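Part-time ring crew wanted, Rostville Riding Center

We are hiring two ring crew members for the winter show jumping series in Rostville, starting in December. The work is setting and resetting fences, raking footing between rounds and helping at the in-gate. Shifts start at 7 a.m. Pay is $392 per show weekend, lunch included.
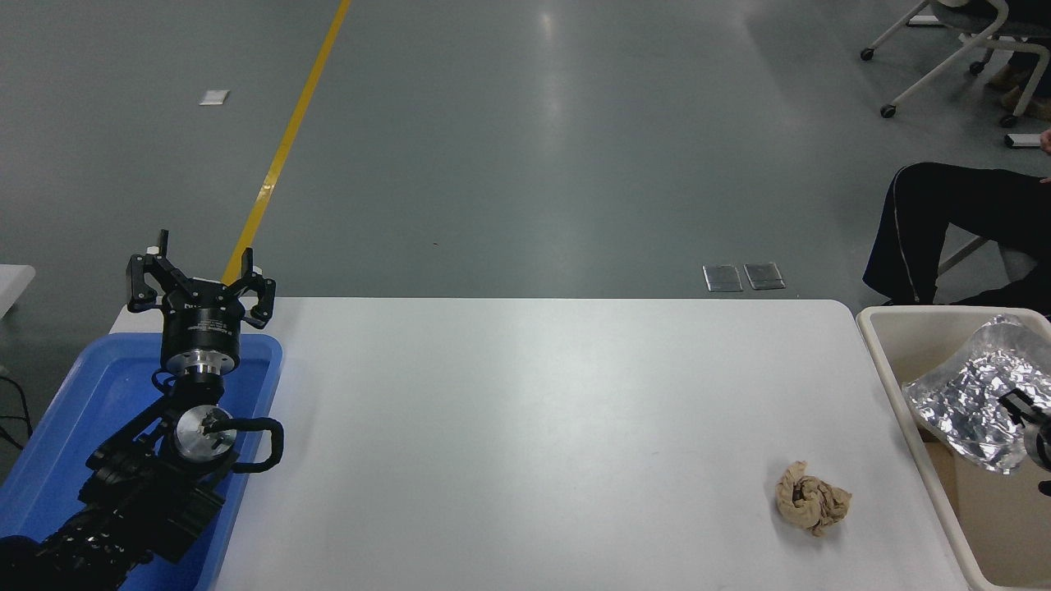 One of last winter's crew told us the course changes go fast and that good boots matter more than riding experience. We agree -- you do not need to ride, but you must be calm near horses and able to lift poles all day.
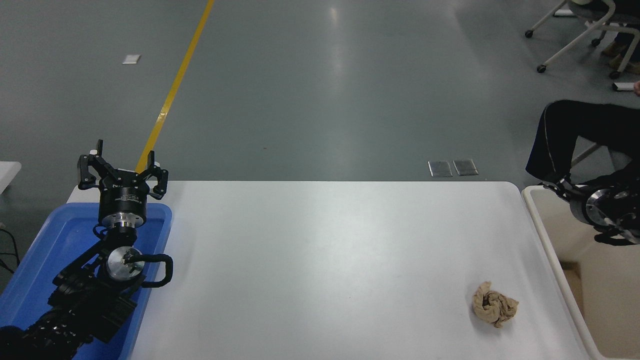 Crew members also get free entry to the Cladotport dressage days. Applicants must be 18 or older. To apply, leave your name and phone number at the Lelleo show office before 2 p.m.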